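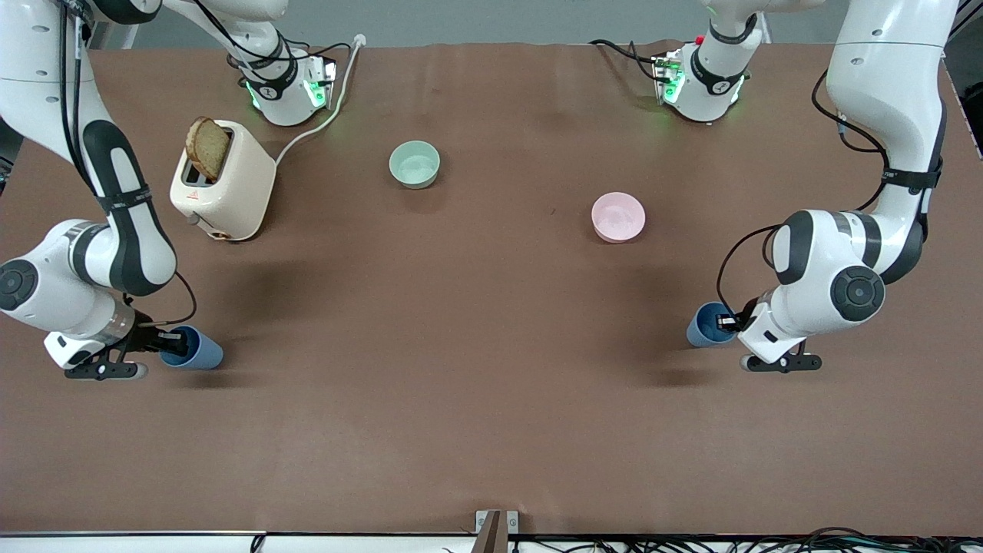
Blue cup on its side, mouth to the right.

Subject: Re: [surfaces] Gloss drift on Movow matte topcoat

Afroza Begum wrote:
> We have two batches of tops coated with Movow matte, same
> applicator, same film build on paper. Batch one reads 7 GU at
> 60 degrees and batch two reads 11. The client's spec says
> "matte, max 10" and doesn't give a geometry. Both batches look
> the same to me straight on. Under the ceiling panels the second
> one shows a pale area that moves when I walk past.
>
> Is the meter off, or is the coat off? The meter is the old
> Plovby, last checked in December. Also, would you bother with
> the color meter on these, or is that a waste of an afternoon?
>
> Afroza

Afroza,

Check the meter before anything else. The Plovby zeroes on the black tile only, and a dirty tile lets it pass its own self-test while reading high at the low end. Wipe the tile with a lint-free cloth, let the unit sit switched on for 15 minutes, recalibrate, then read the matte reference tile five times without lifting it. If the spread is over 0.3 GU, the lamp is on its way out and the batch numbers mean nothing yet.

If it passes, I would believe the 11. The 60 degree head is poor at separating finishes below 10, so the real difference between your batches may be larger or smaller than four units. The usual practice is to drop to the 85 degree head for anything that low. Kirui rents one.

On the moving pale area: any matte coat does some of that under broad diffuse light. The flatting agent scatters most of the light but there is still a weak specular part, and it gets stronger as your eye drops toward the surface. It is not a defect by itself. What you want to know is whether batch one does it too, at the same spot in the room and the same eye height. Swap the tops and look again. If the patch stays with the room, leave it alone. 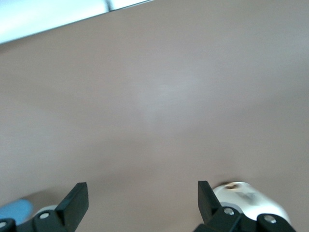
Taupe-beige top, matte, faint lighter patch across the center.

Mid-tone warm grays make this harder to judge than white or black does. The coat can be even and the top will still go browner or grayer across its width with the light falloff. That is also my answer on the color meter: yes, use it, but with the specular component excluded and then included. If the excluded readings differ between batches and the pigment lot is the same, somebody changed something upstream. If only the included readings differ, it is gloss, and you are back to the first question.

Things I would ask the applicator, in this order:

Was the can shaken or stirred by hand? Flatting agent settles. The first pours out of a badly mixed can come out glossier.

What was the wet film? Gaveo had this on their counter panels last year. They measured 120 microns wet on the low-gloss panels and 87 on the glossy ones. That runs the opposite way from what I expected, and I don't have an explanation I trust.

Oven or air cure? And what was the humidity? Above 68 percent I would not compare batches at all.

As for the spec, "matte, max 10" with no geometry can't be tested. Get the client to write in 60 degrees, number of readings per top, and whether the limit applies to the mean or to every reading. Do that before you send them the 11.

Can you post the raw readings? The averages hide too much. I'd like to see whether batch two is high everywhere or only near the edges.

P.S. The spreadsheet template in the list archive still has the old rounding bug in column F. Use the one from the later thread.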